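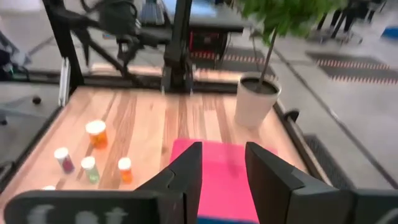
Senad Hodžić asked me whether a diary of housework can be called data at all, and if yes, who would ever want to open the file. I have kept his question in mind while writing this page.

Posted 3 March 2021
By Bezawit Weldu

Leka: Housework Diaries from Bernen
README and data card

What is in the collection

Leka is a set of short diary entries about small work at home: wiping, folding, mending, airing rooms, looking for the thing that one needs for the wiping. There are 2,677 entries from 118 households in the town of Bernen. Each entry was written by one adult on the same day the work was done. The language is English or translated to English, and the column "translated" says which.

The entries are short. Many are one sentence, for example "Wiped the table twice, jam came back." A few are almost letters.

Files

entries.csv - one row for each diary entry
households.csv - one row for each household, with number of adults, number of children and type of home
tasks.txt - the list of task names with a short explanation of each
changes.txt - what was corrected between versions

Columns in entries.csv

household - a code, the same code is used in households.csv
day - the day of the diary, starting with 1, not a calendar date
task - one name from tasks.txt
minutes - as the writer gave it, empty if not given
text - the entry itself
translated - yes or no

How the entries were collected

Writing started in October and went on until the paper notebooks were full. Nearly 200 households received a notebook from us, together with a pencil and a page of instructions. The households who returned it are the ones you find here. We did not ask the others for their reasons.

I typed the notebooks by myself with the program Detus, which checks that every row has a household code. Spelling was corrected only where the meaning was hard to understand. When a writer crossed out a sentence, I left it out also, even if it was possible to read.

Task names were given after typing. Two readers worked separately and then discussed the rows where they did not agree. The most difficult pair was "tidying" and "putting away". In version 1 they are two tasks, in the present version they are one, and I am still not fully satisfied with this.

Things to be careful about

Minutes are guesses. People like the number five, and they like numbers that end in zero. Please do not calculate with them as if somebody held a watch.

Cooking is mostly missing. The instructions said "cleaning and keeping order", and some writers understood that washing the pots belongs to it and others did not. Laundry is written down much more in the homes with children - this may be true life or it may be that these writers were more tired and complained more.

Household codes are not in the order in which the notebooks came back.

Privacy

Names of persons, streets and shops were replaced by general words in square brackets. If you believe you recognize a family, please do not publish this and write to me so I can correct the row.

Use and citation

You can use Leka for teaching and research without payment. Please cite it as: Weldu, B., Leka: Housework Diaries from Bernen, version 2. The files are kept at the Pleletis archive, and older versions can be requested there.

Comments

marta_k
Is there a version with the tasks before they were merged? I need "putting away" separately for my students.

Bezawit Weldu
Yes, it is version 1, please ask Pleletis for it. The household codes are the same in both.

Senad Hodžić
I opened the file after all. The jam entry is in my course now.

oldpantry
In entries.csv the minutes column shows as text in my spreadsheet. Changing the import setting to number fixed it.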